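Subject: Re: [pantry-swap] What do you all do with the cups?
Date: 11/9/21
List: Lockwood Pantry & Kitchen Swap

On Monday evening a list member wrote:

> I have finally started on the cabinet over the fridge and it is
> nothing but cups. Yogurt cups, deli cups, the tall ones that
> drinks and snacks come in, takeout soup, you name it. I can't
> throw them out, I was raised that way. But I also can't close
> the door anymore. Does anybody have a system? And does anyone
> know whether the tall ones are OK for keeping rice and beans in?
> I don't want to buy a whole set of matching canisters if I
> don't have to.
>
> Also, is the swap still on for the Dromley Street hall, or did
> that move?

Oh boy, did you ask the right person! I did this exact cabinet back in March and I've been waiting for somebody to bring it up so I could go on about it.

The hall first so I don't forget: yes, still Dromley Street, same door as always, the one by the bike rack. Park on the church side. The other side gets ticketed now, ask me how I know.

OK, cups. I took every single one out and put them all on the kitchen table, and then I had to eat dinner standing up for two nights, which my family found very funny. What I ended up with is a handful of piles, and I'll just go through them the way I did them.

1. Anything without a lid

Go through and match lids first. I know everybody says this. Do it anyway, it got rid of nearly 24 of mine in one evening. I kept a few of the lidless ones for paint and for starting seeds, and the rest went in the blue bin. If you are starting tomatoes in the spring come see me before you buy pots, I have plenty and they are already poked through on the bottom.

2. Anything that smells

Kimchi, curry, that garlic dip from the Vulier deli counter (so good, and it never, ever comes out). I tried baking soda overnight and I tried leaving them in a sunny window. The window did more than the baking soda, but my advice is don't fight it. A cup that smells like garlic can hold screws or rubber bands or the little bags of spare buttons. Mine is in the garage with picture hooks in it.

3. Short wide ones

These are your leftovers cups. I only keep as many as will stand in two stacks on the shelf, and when there's a third stack starting, somebody's going home from my house with soup. I do put masking tape on the lid with what's in it, after the time I thawed what I thought was chicken stock and it was lemon curd. We had lemon curd on toast for dinner. No complaints, but still.

4. The tall ones

So this is the pile you were asking about. I love a tall cup. They're good in a narrow cabinet where a canister wastes all the room, and you can get a surprising amount in one. I put an 800 gram bag of lentils across a couple of them and they stand next to the oatmeal very nicely.

Whether to keep rice and beans in them, I'd say if food came in it and it's clean and bone dry, dry food can go back in it. That's what I do, anyway, I'm no scientist. I don't put anything hot in them, and I don't put them in the microwave unless the cup says I can. If it's gone cloudy inside or there are scratches, demote it to the garage.

The thing I'd really tell you is to look at the printing before you peel or scrub anything, and take a picture of it if you can't read it. One of my tall ones has Korean all over it, in blue, a whole block of little boxes, and I'd had it in the cabinet for ages without a clue what it said.
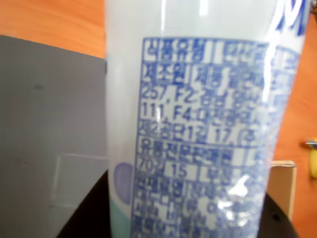 5. Ones with printing you can't read

I got my neighbor to go over mine with me — she reads Korean and I do not — and the top row seems to be the type of food, then there's the manufacturer, and farther down a distributor, with what look like street addresses in between. So, no secret instructions, which I admit was a bit of a letdown. But it was worth asking, and she told me which aisle at the Skollero market to go look in for more of the same kind of thing, so I came out ahead.

If you have some in Korean or anything else, bring them along to the swap. Between all of us I bet there's someone who can read most of it. Try it with a sharp picture if you send one to the list, though, mine came out blurry with a big shiny spot on the printing and she had to squint.

6. Whatever's left

Put them in a bag in the hall closet and don't look at them for a month. If you didn't go digging for one, bring the bag to the swap. The preschool table takes clean ones for paint water, but they want them with the labels off, and a hair dryer gets the sticky ones started.

About the matching canisters, I did buy a set once. They're pretty and they hold flour and sugar and that's all they do. Everything else in my pantry is in cups and I can find it just fine.

Does anybody have lids for the wide quart size, by the way? I'm short two and I'll trade you seed cups for them. Or jam, I have quince this year.

See you over there, and save me a spot by the coffee!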